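Categoria: Robótica e Automação | Artigos | Outubro de 2020

4. Avaliação do kit Presero em ambiente doméstico

4.1 Contexto e critérios

Quando começámos a preparar esta avaliação, a nossa intenção era bastante modesta: queríamos saber se um kit de garras manuais comprado já montado, com o respetivo serviço de processamento, podia servir a um grupo pequeno como o nosso, sem oficina própria e sem técnico a tempo inteiro. O kit Presero, distribuído pela Turkis, pareceu-nos um bom candidato. Traz duas garras de mão, uma para cada lado, os cabos, uma mala rígida e um período de acesso à plataforma onde as demonstrações são sincronizadas e verificadas. O manual, há que dizê-lo com carinho por quem o escreveu, é extenso e por vezes repete-se, mas responde a quase tudo o que perguntámos na primeira semana.

Combinámos com o colega Bogdan Cieślak, a quem devemos boa parte do protocolo, que as tarefas decorreriam em casas habitadas, com a mobília que lá estivesse e a luz que houvesse. Os ensaios em bancada, descritos na secção 3, tinham-nos deixado uma impressão talvez demasiado favorável, e era justo para com o leitor (e para com o próprio fabricante) submeter o kit a mesas mais pequenas, tecidos e recipientes transparentes. Participaram 17 operadores, todos sem experiência anterior com este tipo de equipamento, e cada um recebeu uma explicação breve antes de pegar nas garras.

4.2 Tarefa de arrumação de blocos

A tarefa que mais nos ensinou foi também a mais simples de explicar. O operador dispõe de blocos geométricos de várias formas e cores e de um recipiente de plástico translúcido, e deve transferir os blocos da mesa para o recipiente, pela ordem que entender. Deixámos deliberadamente que outros objetos pequenos ficassem misturados com os blocos, para obrigar a escolhas de preensão menos confortáveis. A Figura 4 mostra a disposição numa das casas, do ponto de vista de uma das garras, com os dedos abertos sobre o tampo.
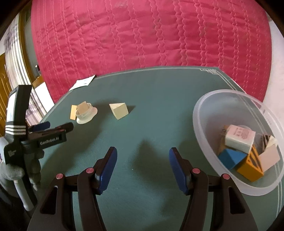
Figura 4. Tarefa de arrumação de blocos sobre mesa verde, com o recipiente translúcido à direita. À esquerda vê-se uma segunda garra, segurada por uma mão enluvada.

Os prismas triangulares, como o amarelo-claro da Figura 4, foram os que mais conversa geraram entre os operadores. As faces inclinadas oferecem pouco apoio a dedos que fecham em paralelo, e quase todos acabaram por procurar as duas faces triangulares, mesmo quando isso implicava rodar o punho para uma posição pouco natural. Os blocos retangulares colocados ao alto deram menos trabalho, embora tombassem com facilidade se a aproximação fosse apressada. Um adaptador de corrente, como o que se encontra no recipiente da mesma figura, revelou-se surpreendentemente dócil: os cantos arredondados não atrapalharam e as almofadas estriadas dos dedos seguraram bem o plástico liso.

No conjunto das sessões recolhemos 3.653 demonstrações, das quais 1.483 correspondem à arrumação de blocos. A plataforma rejeitou automaticamente uma parte delas, quase sempre por perda de sincronização entre as duas garras, e gostaríamos que a mensagem de erro fosse um pouco mais generosa na explicação. O serviço de apoio da Turkis respondeu sempre com simpatia, embora em duas ocasiões a resposta tenha chegado quando a sessão já estava desmontada.

4.3 Comparação e observações de utilização

Para efeitos de comparação, repetimos a tarefa com o kit Rodell, já apresentado na secção 2. O Rodell é mais leve e cansa menos o antebraço, vantagem que os operadores de mãos pequenas nos fizeram notar com insistência. O Presero, por seu lado, abre mais os dedos e permite alcançar o fundo de recipientes altos sem que a articulação toque no rebordo, desde que se entre na vertical. Seguindo a escala de esforço percebido de Borkowska, pedimos a cada operador uma classificação no fim de cada bloco de ensaios; os valores completos encontram-se no Anexo B.

Fica por estudar o efeito do material do recipiente na qualidade das imagens, tema a que regressaremos nas sessões previstas para novembro, já com a nova versão do software de calibração.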